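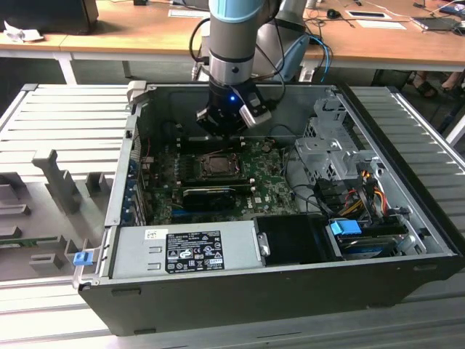
Sandulell House

Sandulell House is a supported living home in the small town of Pavau, where adults with learning disabilities share a household with the help of live-in and daytime staff. It is the older of the 2 homes run by the Verbeke Trust, the other being Brernirik Cottage, a short walk away on the far side of the green.

History

The house was built as a doctor's residence and kept its surgery door (still in use, and still sticking in wet weather) long after the last doctor had moved out. The trust bought it with a legacy left for the purpose, and the first residents moved in one March, while the decorators were still busy on the top landing. Johanna Strebel, who had been a district nurse for most of her working life, became the first house manager and stayed in the post until her retirement. Her farewell tea was held in the garden room on Sunday, January 20, 2019, and a good many former residents came back for it, one or two of them from quite a long way off.

Daily life

Each resident has a bedroom of their own, furnished as they please, and shares the kitchen, the sitting room and the long garden at the back. Support is arranged person by person. Some people like company with the shopping and the bus into town, others want a hand with letters and money, and a few need help through the night as well. Meals are planned together on a weekday evening, which can take a fair while when there are strong feelings about fish.

Many residents have jobs or college places in Pavau, and the house keeps up an old friendship with the allotment society, whose plots begin just behind the garden wall.

Staff

There are roughly 20 staff across both homes, most of them part time. New support workers spend their first weeks alongside an experienced colleague, and residents take part in the interviews, a custom begun under Strebel and since taken up at Brernirik Cottage.

See also

Brernirik Cottage
Verbeke Trust
Supported living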